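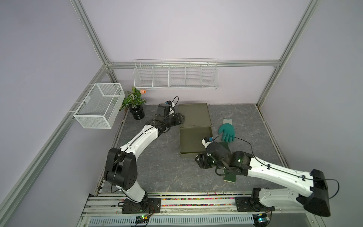 I have never trusted storage that hangs on a wall. Somebody at Zundness told Siebe Michiels that wire baskets would change how he worked, and Siebe passed that on to me in June as if he'd found it out himself. So I'm giving the whole idea a fair look, which is more than it gets from the people selling it.

The long white one has five compartments. Five! I can't name five things I'd sort that way. I'd have gloves in one, string in the next, and then I'd be inventing categories to fill the rest. The smaller basket on the side wall makes more sense to me, being one open box you can drop things into. Both were empty when I last checked, and I'd bet most wall baskets spend half their lives like that.
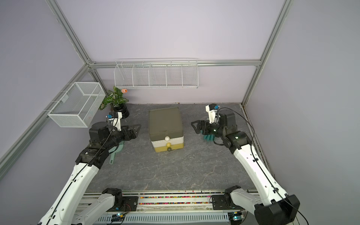
Drawers are another matter. I'll admit I like a little box with a cream drawer and a mustard one, and a round knob on the front of each so you know where to pull. The green lidded part on top I'm less sure of, mainly because a lid is an invitation to stack something on it. I paid 16 dollars for a drawer box from Tapley once and lost a set of keys in it for 2 weeks.

The dustpan and brush are both teal, and I have to ask who decided cleaning tools should match. Mine don't. They sweep fine. The long handle on the pan I can see the point of – my back votes for it.

Siebe also says a plant makes you keep the floor around it clean. Mine has variegated leaves too, and I still find potting soil behind it. Direck has a wall system listed at 208, and he wants my opinion on it before he orders. My opinion is that he should buy a hook.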